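2022年7月5日

袋詰め手順の見直し、続き(Rotero向け紙袋)

前回の残り。持ち手付き紙袋に中身を入れる手順で、口の開き方と底の据わりにばらつきが出る件。グレゴール・フォーサイスから、袋の置き方と中身の仮置き場所を先に固定してからでないと比較にならないと言われたので、今日はそこから。入れる順序や敷紙の話は後半に書く。

使ったもの

・紙袋。クリーム色、白い紐の持ち手。正面に橙色のパンの絵、縦書き方向の小さい橙色の文字列、下寄りに茶色の丸い図柄。Roteroから届いた分。
・まな板。薄いラベンダー色、角丸の長方形。中身の仮置き用。
・中身。表面に模様があってきつね色のもの。大きいほうの実測61 g。小さいほうは量っていない。
・敷紙Detora。前回の開封分の残り。
・はかりMarar。零点は開始前に合わせた。終了時に再確認してずれなし。
・清拭用のSkandov。原液は使わない。薄めたものを別容器から。

紙袋は束のまま棚に寝かせてあったもので、上のほうと下のほうで折り癖の強さが違う。下のほうは重みで折り目が強く、開いても側面が内側に戻る。比較に使うのは束の中ほどから抜いたものだけにした。上端の何枚かは角が丸まっていたので予備に回す。予備は箱の手前、比較用は箱の奥。混ぜないこと。

作業区画

アルミ枠の区画をそのまま使用。壁の紙は薄いラベンダーがかった白の斑入り地に、深紅の大きな花模様。クレイグ・マシソンから、無地に替えたほうが袋の輪郭を確かめやすいのではという意見あり。クリーム色の袋に対しては今の紙でも口の縁は追える。ただし白い紐は地の色に近く、花模様にかからない位置だと紐の上端が読みにくい。まな板も壁紙の地と同系統の色で、離れて見ると縁が沈む。中身がきつね色なのでこちらは問題にならない。

替えるかどうかは保留。替えるなら四方まとめて替える。一面だけ替えると前回までの記録と並べたときに面倒が増える。壁紙の継ぎ目と下端の浮きは別の日に見る。

置き方

袋は中央、正面をこちらに向けて立てる。まな板は袋の右。中身はまな板の上、袋に近いほうから使う。この並びを基準配置と呼ぶことにする。以後の記録で「基準」とだけ書いたらこれを指す。

まな板を袋の左に置く案も試した。中身を持ち上げてから袋の口までの距離は変わらないが、正面の印刷面に手前からかぶる動きが増え、袋の正面の紙に触れる回数が多かった。触れると油の点がつく。印刷のない部分につくと目立つ。右置きでも触れないわけではないが、つく場所が側面寄りになる。側面なら陳列時にはほぼ見えない。右置きで確定。

まな板を袋の手前に置く案は不採用。袋を動かさないと中身に届きにくい。袋を動かすと底の折りが緩む。

袋とまな板の間隔は9 cm。これより詰めると、袋の側面がふくらんだときにまな板の縁に当たる。当たると袋が少し回り、正面が斜めを向く。回った袋をそのまま使い続けると持ち手の位置がずれて、次の動作で片側の紐だけを引くことになる。間隔を広げるぶんには支障はないが、表面の粗い品だと移す途中で粉が落ち、落ちた範囲が広がる。掃除の手間が増えるだけなので広げる利点がない。

底の据わり

ここが前回から続いている問題。開いた直後の袋は底の折り返しが起き上がろうとするので、四隅のどれかが浮く。浮いたまま中身を入れると、最初の一個が浮いた側に寄り、袋が傾いて見える。倒れるところまではいかないが、傾いた状態で二個目を入れると一個目の角に乗り上げる。

試した手順は次のとおり。

手順A:口を開いて置くだけ。四隅の浮きが残る。前回までの手順。
手順B:口を開き、内側から底の中央を押してから置く。浮きは減るが、押す位置が片寄ると反対側の折りが立つ。
手順C:口を開き、内側から底の長辺を左右とも端までなぞってから置く。浮きはほぼ見えなくなる。

手順Cがよい。ただし、なぞるときに口を広げすぎると、持ち手の根元の紙にしわが入る。しわ自体は強度に関係なさそうだが、見た目が悪い。口を片手で軽く保ち、もう片方で底をなぞるくらいでちょうどいい。グレゴールは手順Bでも慣れれば同じだと言うが、慣れた人の結果だけで手順を決めると引き継ぎで困る。Cで書く。

なぞる順は長辺を先、短辺は省略可。短辺までやっても差が出なかった。

持ち手

紐は開いた直後に内側へ倒れることが多い。倒れたまま中身を入れると紐が下敷きになる。下敷きになった紐を後から引き出すと表面の模様が崩れる。特に粗い衣のような表面のものは崩れやすい。

紐を外側に倒しておく案は、口の縁が外に引かれて開きが楽になる利点がある。欠点は、倒れた紐がまな板側に垂れること。基準配置だと右の紐がまな板の方向を向き、間隔9 cmでもたまに触れる。触れた紐に油がつく。白い紐なのでつくとすぐわかる。

結局、紐は上に立てておくのが一番面倒が少ない。袋から出した直後は癖で寝るので、根元を一度つまんで起こす。起こしたあとは自立する。自立しない個体は折り癖の強い束の下のほうに多いはずで、そこは今日の比較に入れていない。次回、下のほうだけまとめて見る。 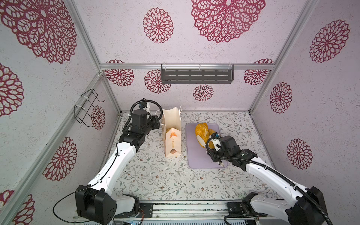
立てた紐の片方を軽く保持して口を安定させる方法も手順に残す。保持は紐の根元に近い側がよく、上端を持つと口の縁がゆがむ。ゆがむと開口が細長くなり、大きいほうの中身が縁をこする。こすった跡は袋の内側なので外からは見えないが、粉が縁に残り、口を折るときに挟まる。引っぱり上げる必要はなく、紐の張りがなくならない程度で足りる。張りすぎると底が浮き、手順Cで整えた意味がなくなる。

開口

大きいほうを入れるときに必要な開口幅は、長いほうの向きで決まる。袋の口を自然に開いた状態で測ると143 mm。長手方向を袋の幅に合わせて入れるぶんには足りる。横から入れて中で回す方法だと、回す途中で側面のマチに当たる。当たるとマチの折りが外へ出て、袋の形が戻らなくなる。最初から向きを合わせて下ろすこと。

下ろす深さについて。口のあたりで離すと底に落ちて粉が出る。底まで下ろして離すと、抜くときに側面に触れる。中間で離す案は結局どちらも起きる。底に近いところまで下ろして離し、抜くときは来た経路をそのまま戻る、で統一。急がなければ側面に触れない。

クレイグから、袋を手前に傾けて滑り込ませれば粉が出ないのではとの提案。試した。粉は減る。ただし傾けている間に敷紙が手前に寄り、起こしたときに敷紙の片側が折れて中身の下に入らない。敷紙なしなら使えるが、敷紙なしは油の点が底に出るので今回の条件から外れる。不採用、ただし敷紙を底に留められるなら再検討。

敷紙

Detoraをそのまま一枚敷くと、底より大きいので四辺が立ち上がる。立ち上がった部分が側面に沿えば油よけになるが、片側だけ倒れて中身にかぶることがある。先に折り目をつけてから入れるとかぶらない。折り目は底の長辺に合わせて二本でよい。短辺側は折らなくても中身の重みで落ち着く。

敷紙の裏表について。つるつるしたほうを上。逆に敷くと中身の粉が紙に残り、取り出したときに模様の凸部が欠ける。前回の記録に「表裏は任意」と書いてあるのは誤り。訂正線を入れておいた。

敷紙を入れるのは手順Cで底をなぞった後。先に入れると、なぞるときに敷紙がずれてやり直しになる。今日一度これをやって敷紙を無駄にした。

入れる順序

大きいほうを先、小さいほうを後。まな板上でもこの順に取れるように、大きいほうを手前、小さいほうをその奥に置く。逆順で入れると小さいほうが隅に入り込み、大きいほうが斜めに乗る。斜めに乗っても袋は閉じるが、持ち上げたときに中で動く音がする。

表裏は、模様のある面を上。白っぽい面を下にして敷紙に当てる。白っぽい面は柔らかいので、上に別のものが乗るとへこむ。模様のある面は固めで多少の重みには耐えるが、こすれには弱い。つまり重なるのはまだよくて、並べて押し込むのはよくない。二つで足りる今の袋では問題にならないが、数が増える場合は袋の寸法から考え直しになる。

まな板上でつまむときは側面を持つ。模様のある面と白っぽい面を上下に挟むと、白っぽい面に跡がつく。側面だと跡が残りにくい。端のほうを持つと反対の端が垂れてまな板をこするので、長さの中ほど。まな板に押しつけると裏の粉がまな板に移り、次の品に付く。押しつける動作は最小限に。

荷重

空袋に分銅を入れて持ち手で吊るす。800 gで静置。根元の紙に変形なし、紐の抜けなし、底の開きなし。中身の重さから考えて十分。これ以上の荷重は今回の用途と関係がないのでやらない。

吊るし方で注意する点がひとつ。片側の紐だけに掛けると、口が斜めになって荷重が一方の根元に寄る。この条件では根元の紙に細い線が出た。線は破れではなく、下ろすと目立たなくなるが、消えはしない。客が片側だけつかんで持つことはありうるので、記録として残す。Roteroに伝えるかどうかはグレゴールと相談。こちらの意見としては伝えるほう。

手順Cで底をなぞった袋と、Aのままの袋で吊るし後の底の形を比べた。Aのほうは荷重で底が平らになり、下ろした後はCと区別がつかない。つまり底の浮きは荷重をかければ直る。軽い中身だと直らない。今の中身は軽い側に入る。

油の移り

敷紙あり・なしで同じ時間置いて比較。なしは底に点が出た。点の位置は中身の凸部に対応しているように見えるが、白っぽい面を下にしているので模様とは合わない。たぶん縁のほうから回った油。敷紙ありでは底に点は出ず、側面の下寄りに薄いものが一か所。敷紙の立ち上がりが途切れたところと位置が合う。長辺だけ折って短辺を放置したときに、角で敷紙が開くのが原因と思われる。

角を折り込めば防げるはずだが、作業が増える。側面下寄りの薄い点は、正面の茶色の丸い図柄の高さに近い。正面に出れば図柄の脇で目立つ可能性がある。今日は側面にしか出ていないので判断を保留。次回は角を折り込んだものと折り込まないものを同じ向きで並べる。

置いた時間は前回と合わせてあるが、室温は合わせていない。今日のほうが明らかに暑い。油の広がりは温度で変わるので、前回の結果と直接は並べない。4月分の記録は室温の欄が空白で、そもそも比較に使えない。以後、室温の欄を空けないこと。

まな板の清拭

Skandovを薄めたもので拭き、乾拭き、放置。角丸の部分に粉が残りやすいかと思ったが、そうでもなく、残るのは表面の細い傷の中。傷は包丁によるものと思われるが、この板で切ったことはないはずなので、誰かが別の用途に使った可能性がある。仮置き専用と書いた札を棚につけた。板そのものには貼らない。

拭いた直後に中身を置くと裏が湿る。乾くまで待つ。乾いたかどうかは傾けて光を当てるとわかる。色が薄いので正面から見ただけではわからない。

拭く頻度は、袋を替えるごとでは多すぎ、最後に一回では少なすぎる。粉が目で見えたら拭く、では人によって違う。区切りを決めたいが、今日の回数では決められない。

口の閉じ方

今回の条件では口は閉じない。持ち手が立つ形の袋なので、折って留めるには紐が邪魔になる。紐の内側で口だけを軽く寄せる案をクレイグが出したが、寄せても戻る。留め具を使えば戻らないが、Roteroの仕様に留め具はない。口は開けたまま渡すという前提で進める。

開けたままの場合、持ち運び中に中身が見える。見えて困るものではないが、敷紙の縁が口から出ていると見た目が悪い。敷紙の立ち上がりは口より低いところで終わること。今の寸法なら口から出ない。

手順(現時点)

1 束の中ほどから袋を抜き、正面を確認。
2 口を開き、底の長辺を内側から端までなぞる。
3 紐の根元をつまんで起こす。両側とも。
4 敷紙に長辺の折り目を二本つけ、つるつるした面を上にして底に敷く。
5 袋を基準の位置に置く。正面は手前。まな板は右。
6 片側の紐を根元寄りで軽く保つ。
7 大きいほうの側面中ほどを持ち、長手を袋の幅に合わせて底近くまで下ろす。
8 同じ経路で戻る。
9 小さいほうも同様。大きいほうの横、重ねない。
10 紐を離し、袋が傾いていないことを確認。

6の保持は省略しても入れられるが、省略すると7で縁に触れたときに袋が動く。省略した場合は記録にその旨を書く。

グレゴールの所見

夕方に手順をひととおり見てもらった。指摘は二点。まず、4で折り目をつけた敷紙をあらかじめ何枚か作っておけば、入れるときの手間が減る。これは採用。ただし作り置きを重ねると折り目が戻るので、重ね方を考える。次に、基準の位置を床側に印で示すべき。印をつけると拭き掃除のときに消えるか、消えない印だと配置を変えたときに残る。薄いテープで角だけ示すことにした。袋の手前側の二つの角と、まな板の手前側の二つの角。テープはまだ貼っていない。

クレイグには壁紙の件を再度聞いた。急がないとのこと。

未処理

・束の下のほうの袋での紐の自立と底の浮き。
・敷紙の角を折り込んだ場合の側面下寄りの点。
・まな板を拭く区切り。
・テープの貼り付け。
・片側吊りの線をRoteroに伝えるか。
・小さいほうの重さ。次回Mararを出したときに最初に量る。
・Detoraの残りが少ない。発注はクレイグ。寸法は現行のまま、変更の話は角の折り込みの結果を見てから。

使用済みの袋は右の棚の下段、油の点が出たものは点を鉛筆で囲んで日付を底に記入済み。点のないものは記入なしで同じ段に入れてある。捨てないでください。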